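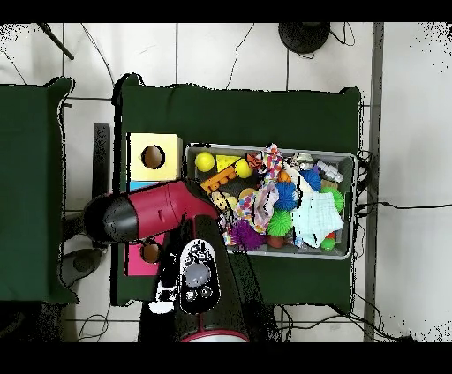 *Fig. 2. Toy tray and hole boxes on the covered table*

### 4.2 Setting out the toys

1. Pull the green cloth over the table. The corners will ruck up whatever you do, so don't waste the morning on them.
2. Put the grey tray in the middle and tip the toys in. The Lodhi leaflet claims sorting by colour first "saves time". We tried it for most of August and I saw no difference.
3. Stand the yellow box and the pink box to one side of the tray, holes facing up.
4. Drop one toy through each hole to check the fit.

**Note:** Samer Aoun wants the boxes fixed down with tape. I remain unconvinced, and the tape marks the cloth.

**Caution:** Don't heap the tray above its rim. It is meant to hold 200 pieces, a figure I'd treat with some doubt.

5. At the end, empty both boxes back into the tray before folding the cloth.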